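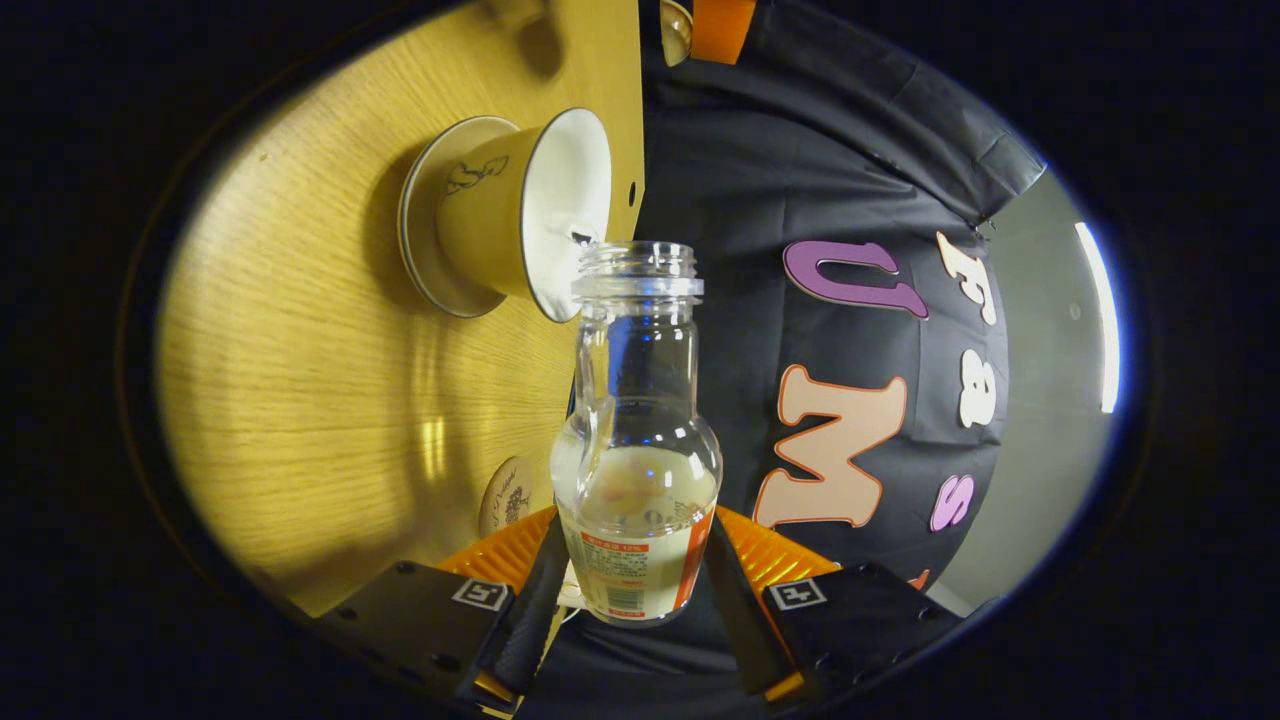

그림 1. 뚜껑이 없는 투명 유리병. 아래쪽에 뿌연 흰색 액체가 담겨 있고 붉은 글자의 흰 라벨이 둘려 있다.

3.2 집에서 마시는 양을 어떻게 적게 할 것인가

음료 섭취 일지를 연구에 써 본 분들은 아시겠지만, 제일 골치 아픈 게 단위입니다. 저도 처음엔 그냥 밀리리터로 적어 달라고 했어요. 그랬더니 Plotitz 지역 예비조사에서 돌아온 일지에 "한 컵", "반병", "조금 많이" 같은 말이 가득하더라고요(읽는 재미는 있었습니다!). 그래서 본조사에서는 참여 가구 14곳에 2주 동안 평소 쓰는 그릇 이름으로 적게 하고, 환산은 제가 나중에 맡기로 했습니다. 그림 1처럼 병에 남은 양은 눈금이 없으면 사람마다 다르게 읽는데, 어깨가 둥근 병은 특히 그랬습니다. 600밀리리터짜리 병의 "절반"을 두고 부부가 서로 다른 값을 적어 낸 집도 있었고요.

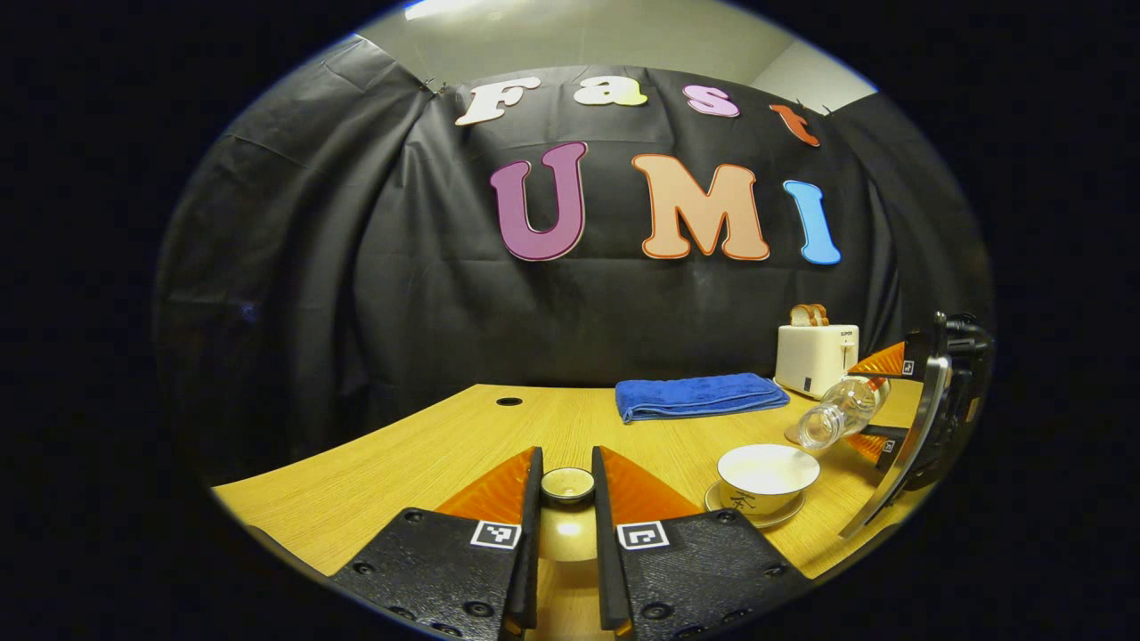

잔은 더 까다로웠습니다. 같은 집에서도 손님용 잔과 매일 쓰는 잔의 용량이 다른데 일지에는 둘 다 "잔"으로만 남거든요. 결국 Tufa 일지 양식에 잔 이름을 따로 적는 칸을 넣었고, 1월에 가구를 다시 방문해 잔마다 물을 가득 채워 재 보았습니다. 가득 채운 양과 평소 따르는 양의 차이는 Skakley 방식대로 보정했는데, 이 보정이 작은 잔에도 맞는지는 저도 아직 확신이 없습니다. 12번 가구는 조사 도중에 잔을 바꾸는 바람에 앞뒤 기록을 나누어 분석했습니다. 보정 전 값은 부록의 표에 그대로 실어 두었습니다.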